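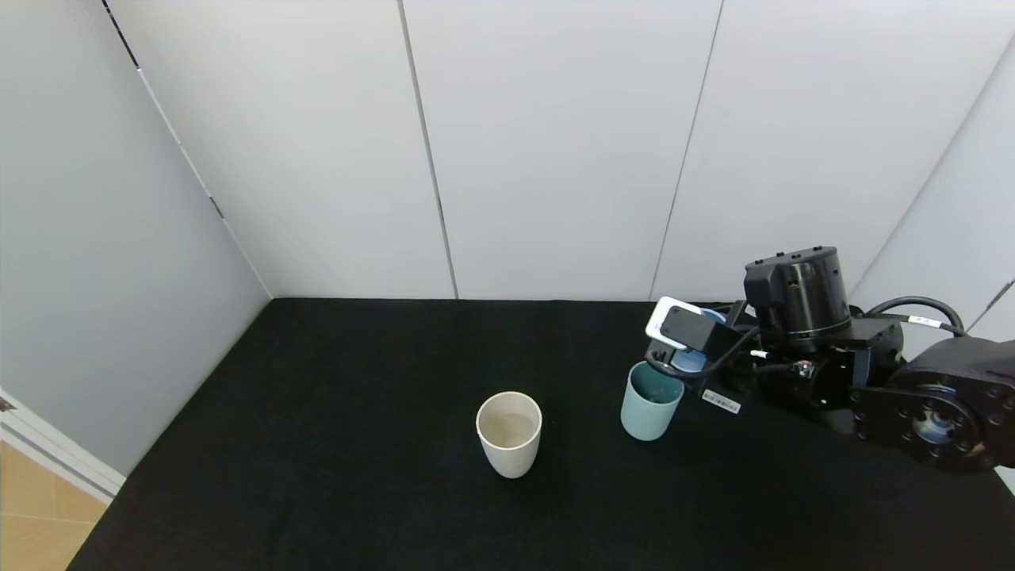 Wing-sze Poon wrote to us that she stopped using her plastic cups after one summer of strong tea, and she wants to know if they can be saved. Most can. Please read the answers before you buy anything new.

How do I remove tea and coffee stains?
Mix baking soda with a little water until you have a paste. Rub it inside with a soft cloth, wait 15 minutes and rinse. Do not use steel wool, it makes small scratches and the next stain will sit in them.

Do I need the Skellura powder?
No. We sell it in bags of 400 grams and many customers like it – but for light stains the baking soda is enough.

Why do my cups smell after the dishwasher?
Usually the smell is from detergent or from old food in the filter.

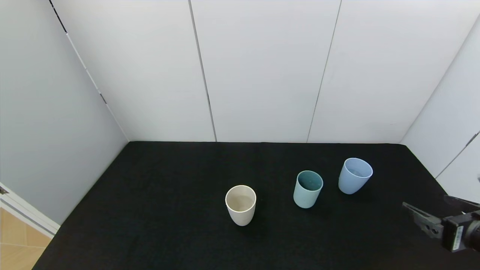 Stains do not show the same on every color, and customers often ask which color they should choose. If you drink mostly tea, take a darker one. In a cream cup, with its pale inside, you will see a brown ring very soon, and in a teal one it will trouble you less. The cleaning is the same for both.

Can I put them in the microwave?
Only if the microwave sign is on the bottom. The Makowska line does not have it, so please do not try.

Can I order one replacement cup?
Yes, write to the Jerncombe shop and give the item number. For the small size it is 214, for the large size 281. We do not answer on Sunday.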